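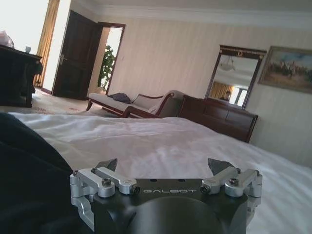
2 min read · 3 replies

Folding on the bed: who else does this?

samina_talpur
OK I have to share this because I am way too happy about it. I've been living out of hotel rooms for work since November and my T-shirts always came out of the bag looking like used napkins. Now I dump everything on the bed, lay each shirt out flat with the neck toward the headboard, smooth it from the middle out to the sleeves, and only then fold. Huge difference! The bed is the best folding table you'll ever get, it's wide and you can walk around most of it.

Two things I've learned. Straighten the bedding first, or every wrinkle in the sheet ends up under your hands and you chase it around. And black shirts go on the white duvet last, after you've checked your hands for lint (mine is the one with FREE across the chest and I baby that print). 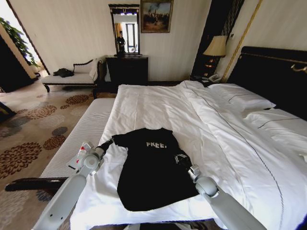

After the smoothing I bring both sleeves in, fold the sides to the middle, then bring the hem up in thirds. The stack goes in a Plasto packing cube and I can get about 130 liters of laundry, jackets and shoes into my two bags without sitting on anything.

grukico
Love the enthusiasm but I'm on team roll. Folding in thirds puts a crease right across the print. Roll from the hem up, print facing out, done. Also a duvet is too squishy for me, I use the desk.

samina_talpur
A hotel desk?? Mine always has a glass and a plastic bag and half my life on it. And I get no crease if the print stays on the top panel! Try it with one shirt, I dare you.

Haris Khattak
Both of you are right, depends on the shirt. Thick cotton I fold, thin stuff I roll. I do agree about the bed. If the room has a bench at the foot, that's where my finished piles go so they don't slide around while I'm smoothing the next one. Still not sold on cubes though. Samina, do yours hold their shape when they're only half full?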